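Stoffservietten von Limby im Alltag – mein Erfahrungsbericht

Verfasst am 18/07/2022 von Loredana Zanetti

Papierservietten gibt es bei uns schon länger nicht mehr, und wer mein Blog ein bisschen verfolgt, weiß, dass ich bei Stoff ziemlich wählerisch bin (meine Familie würde vermutlich ein anderes Wort benutzen). Die Leinenservietten von Gimley hatte ich wirklich gern, aber sie mussten gebügelt werden, und zum Frühstück bügle ich nun mal nicht. Also habe ich mir im November die quadratischen Servietten von Limby bestellt, vier Stück im Set, und sie seitdem fast täglich auf dem Tisch gehabt.

Das Muster

Ich gebe zu, ich habe sie wegen der Spiegeleier gekauft. Cremefarbener Grund, große Eier mit knallorangem Dotter, dazwischen kleine Figürchen und Gesichter mit rosa Tupfen – beim Sonntagsfrühstück macht das einfach gute Laune! Meine Schwester findet sie albern und hat trotzdem gefragt, wo es sie gibt. Die Farben sind nach all den Wäschen bei 40 Grad noch kräftig, nur das Orange kam mir ganz am Anfang eine Spur leuchtender vor, aber da kann ich mich auch täuschen.

Falten und Legen

Der Stoff ist weich und fällt schön, hat aber nicht viel Stand. Für einen Fächer oder eine Bischofsmütze reicht es nicht, da klappt spätestens beim Hinstellen alles wieder zusammen. Einfache Formen gehen dagegen wunderbar: Dreieck, Rolle, Bestecktasche. Ich lege die Serviette zuerst ganz flach hin, ziehe die beiden oberen Ecken gerade und streiche dann mit der Hand nach unten aus. Am unteren Rand bleiben gern ein paar kleine Wellen, die sieht man in der Bestecktasche später kaum. Eine Unterlage mit feinem Raster hilft sehr, wenn die Kanten wirklich genau aufeinanderliegen sollen, und auf hellem Holz rutscht mir der Stoff ohnehin zu leicht weg.
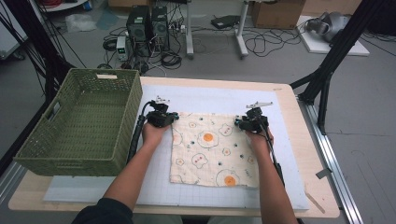 Waschen und Trocknen

Tomatensoße ging bei mir mit etwas Gallseife gut heraus, Kurkuma leider nicht ganz, aber das schafft bei mir kein Stoff. Wer die Servietten gleich nach dem Schleudern glatt zieht und über die Leine hängt, kann sich das Bügeleisen sparen. In den Trockner würde ich sie nicht mehr geben, eine ist mir dabei etwas schief geworden und liegt seither immer auf meinem eigenen Platz.

Mein Fazit

Für den festlichen Tisch bleibe ich bei Gimley, für jeden anderen Tag nehme ich die Eier. Ein zweites Set ist schon bestellt, diesmal auch eins für meine Schwester.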